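Fuvo presses 1,000 copies of "Gurndale," hopes for buyers

GURNDALE — Fuvo will release the second Thoroddsen album in September, on vinyl and as a download. It has four tracks and lasts 70 minutes, so please use the bathroom first.

"The label asked for a single," says producer Annunziata Pagano. "We sent them the short one." 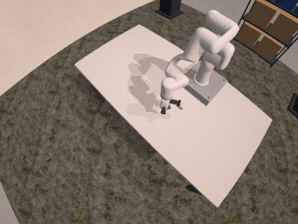
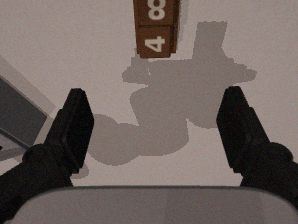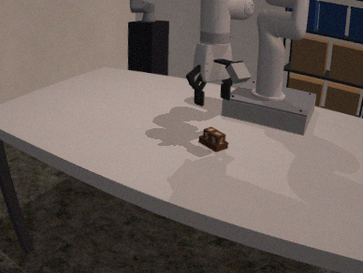
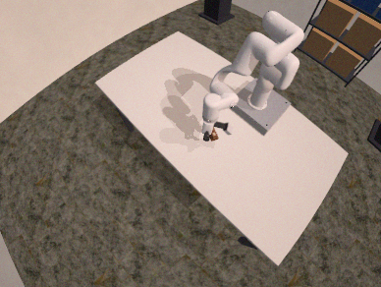

Side 2 was mixed by Grutico, who has asked us to mention it. Promo copies go to radio on request — requests have been modest.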